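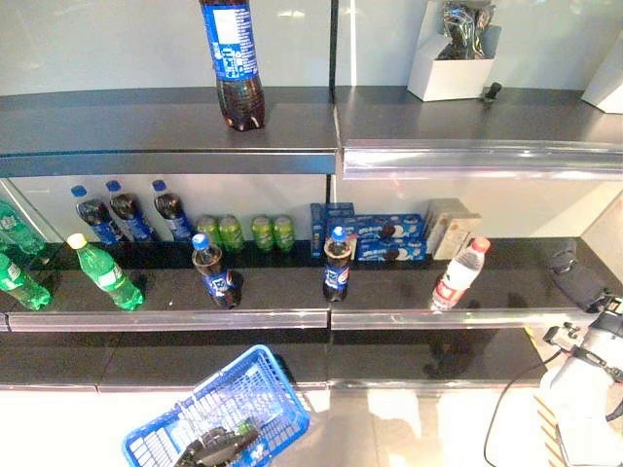 Vol. 13, p. 407

Figure 1. Shelf unit, arm and basket at the practice aisle. Cola bottles, green cans and cookie boxes share the middle shelf.

4.2 What the first budget missed

Our first equipment plan for the shelf-picking cell listed the arm, the gripper and one line called "accessories." We are glad to say that the accessories turned out to be the most interesting part of the whole purchase. Once the arm was set up next to a two-tier retail shelf (Figure 1), the questions that mattered for spending came from the goods and the furniture, and they came fast!

Take the shelf itself. The middle tier is glossy black and mirrors whatever stands on it, so a bottle and its reflection both reach the camera. Natalia Varela, who kept the books for the project, had priced plain matte shelving from Ocampo as a cheaper option. We argued for the glossy unit, and she agreed to move $407 out of the travel line to pay the difference. Stores use surfaces like this one, with price rails along the front edges, and a plan that leaves them out only pushes the cost into a later year.

The goods need their own line too. A mixed shelf of large and small soda bottles, short cans, bottled water and boxed cookies asks for several grip widths, and bottles that lean against each other or tilt to one side ask for more again. We had planned for one set of fingertips. The revised plan carries three, bought from Sedura as a bundle, plus a standing amount for replacing stock. Packages get dented and labels get scuffed (the cookie boxes go first), and we now treat groceries as a consumable, the same way a wet lab treats gloves.

The blue basket was the smallest purchase of all, and we would happily buy it again. A plain shopping basket with mesh walls gives the arm a realistic place to put things down, and it can be moved anywhere on the floor within reach. We had a quote from Kollora for a fixed drop-off bin at $2439, and dropping that item freed enough money for the fingertips and the first two months of stock.

Cabling deserves a mention. The arm's cable runs down to the floor, and our plan had nothing for covers or clips. They are cheap, but the order took until November to clear because it had to be raised separately. Groups working under similar purchasing rules should put them on the first request.

4.3 Revised plan

The Indeo planning sheet we adapted has 10 cost lines. We kept them all and added fingertips, stock and floor hardware, which brings the total to 13. Stock is reviewed monthly and the other lines once per term. The arm remains the largest single cost in both versions of the plan.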